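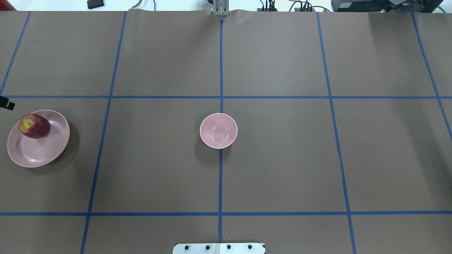
Tisten Tabletop Kit: Gallery

3 min read

The Tisten is a tabletop pick-and-place kit sold by Mestport. It comes as a boxed set with the arm, a parallel gripper, a wrist camera, a head camera on a short mast, and a bag of practice items. We had it on loan for 30 days and set it up twice, once in our own workshop and once at the Dukholm office, where there was more bench space.

The task we kept coming back to was the first one in the manual. A piece of fruit starts on a plate and has to end up in a bowl. The manual calls it the Rozīte exercise, after the set of dishes packed with the kit. It takes a new user through calibration, teaching by hand and playback, and it can be done in an afternoon if the cables are sorted beforehand.

The kit costs $1,058 before tax. That includes one year of software updates but not the spare fingertips, which are a separate order. Shipping took eight days in our case.

Setup is mostly taping. The manual asks for a grid on the work surface and gives spacing in centimetres. You can use any painter's tape. The software doesn't need the lines for playback, but they make it much easier to put a dish back in the same spot between runs, and we would keep them down for as long as the kit is in use.

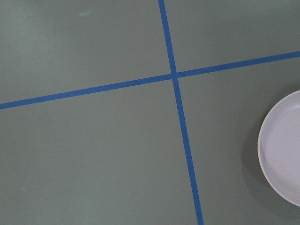 Wrist camera view: a tape crossing, with the edge of a dish at right.

The wrist camera plugs into the side of the controller. Focus is fixed. Colour is a little off compared with the head camera, and we found it best to pick one camera for checking colours and leave the other for position. The preview window can be resized, but it goes back to its default each time the program is opened, which got tiresome.

Teaching is done by moving the arm by hand and pressing the pedal at each point. The program stores up to seven points per routine in the basic mode. That was enough for a plate-to-bowl move. Anything longer has to be split into two routines and chained, and the menu for chaining is buried under Tools. Saved routines can be copied to a memory stick and loaded on a second controller, which we did when we moved to Dukholm. Calibration has to be redone after a move, so leave time for that.

The arm is quiet enough to run while people are on the phone nearby. The emergency stop is a proper button on its own cable, long enough to sit by the operator's hand at either end of a standard bench.

Fingertips are black, and push on. They can be changed without tools.
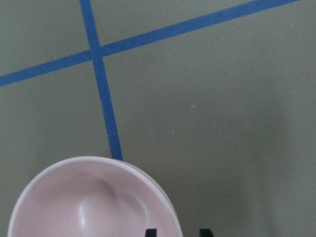
Another user of the kit, Dukholm Makers, wrote to us that they had swapped the fingertips in the first week and got a better hold on round fruit with the softer pair, though the softer ones wore down faster. They also suggested slowing the last move before release to half speed.

We tried the half-speed setting afterward and have left it on. Spare fingertips, replacement dishes and the longer camera cable can all be ordered from Mestport using the form that comes in the box.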